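Wemari Community Workshop – Bench and Cleaning Supplies Inspection
Area: Craft benches and sink corner
Completed: December 8, 2022
Previous check: October 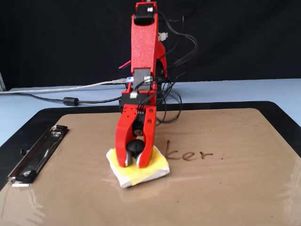
Yellow-and-white sponge on brown clipboard, with handwriting to its right.

Mark each line OK, FIX or N/A. Write a comment for anything marked FIX.

1. SPONGES AND CLOTHS

1.1 Bench sponges kept apart from sink sponges – OK
Comment: Yellow-and-white for benches, green for the sink. Same as October.

1.2 Sponges lie flat and hold their shape – FIX
Comment: The one in the photo is slightly crumpled and a white flap curls up at one corner. Still usable for dusting. Do not use it with glue remover.

1.3 Spare sponges in stock – OK
Comment: One unopened Prenero pack on the lower shelf.

1.4 Cloths washed and folded – OK

1.5 Used cloths in the lidded bin – FIX
Comment: Two left on the radiator. Moved to the bin during the check. Oily cloths go in the metal can by the door and nowhere else.

2. CLIPBOARDS AND LABELS

2.1 Clipboard at each bench – OK

2.2 Writing on clipboards current and readable – FIX
Comment: The brown one has handwriting on the clear plastic film, ending in "ker." Please clean off old notes and put new ones on paper under the clip.

2.3 Cleaning supplies stored off the clipboards – FIX
Comment: A sponge on a board means damp sign-in sheets sooner or later. Use the trays.

2.4 Bottle labels facing out – OK
Comment: The Lillum spray has a new label. The old one had rubbed away at the dose line.

3. BENCH SURFACES

3.1 Surfaces wiped at close – OK

3.2 No dried glue or wax at the edges – FIX
Comment: Wax along the back edge of the long bench. Scrape with the plastic blade, then wipe. The metal scraper marks the finish.

3.3 Cords clear of the walkway – OK
Comment: 60 inches clear between the long bench and the shelves at the narrowest point.

3.4 Bench lamps working – OK

4. SINK CORNER

4.1 Drain running freely – OK

4.2 Floor mat flat, no lifted corners – FIX
Comment: Corner nearest the sink has lifted again. Tape is a short-term fix – the mat needs replacing.

4.3 Hand soap and paper towels stocked – OK
Comment: New box of towels opened, 200 sheets.

4.4 Eyewash bottle sealed and in date – OK

5. STORAGE

5.1 Heavy items below shoulder height – OK

5.2 Aprons hung up – OK
Comment: The loop on one large apron is torn. Put in the mending basket.

5.3 Shelf loads within the posted limit – N/A
Comment: Tan shelving unit emptied for repainting. Check when it goes back in.

ACTIONS
Replace sponge 1.2 from the spare pack – next cleaning shift
Clean the brown clipboard – next cleaning shift
Scrape wax from the long bench – before the next class
Order sink mat – office
Mend apron loop – no deadline

Keep this sheet in the binder with the October one.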